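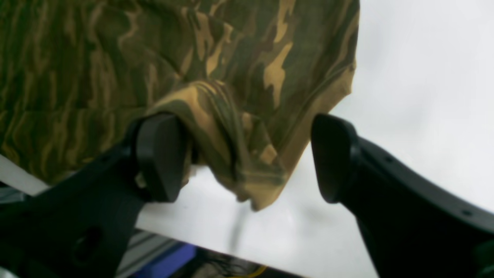

Camouflage fabric with a tan band along the hem.

4.3 Recording and Clipping a Talk Radio Show

Use this section to set up the Vitex recorder for a live political call-in show and save short clips for transcription.

1. Open Sources and select Add Station. Type the station name and the stream address.
2. Set Start to the top of the hour. Set Lead-In to 10 seconds.
3. Under Quality, choose Speech. Music settings make larger files and do not improve voices.
4. Press Arm. The light next to the station name turns amber, then red when recording begins.
5. To mark a sound bite during the show, press M once when the speaker starts and again when the speaker stops.
6. After the show, open Clips and give each clip a number, the speaker's name and the air date.
7. Select Send to Transcript.

Note: The transcript tool labels callers as Caller 1, Caller 2 and so on. Change these by hand before you export.

Note: The clip list holds 100 entries. Older clips move to Archive - they are not deleted.

CAUTION: Do not rename the show folder while the light is red. The recording will stop and the last segment may be lost.

CAUTION: Check your station agreement before posting clips from another broadcaster.

Comments (2)

Josué Rangel: Step 5 works on the Osagie keypad too, but you have to map M first.

fisholm_desk: Is there a way to move a mark after the show? I keep pressing late when the host talks over the guest.

370 views | 10 shares

Arnovitz Audio Support | Contact | Updated 12/11/2018 | Back to top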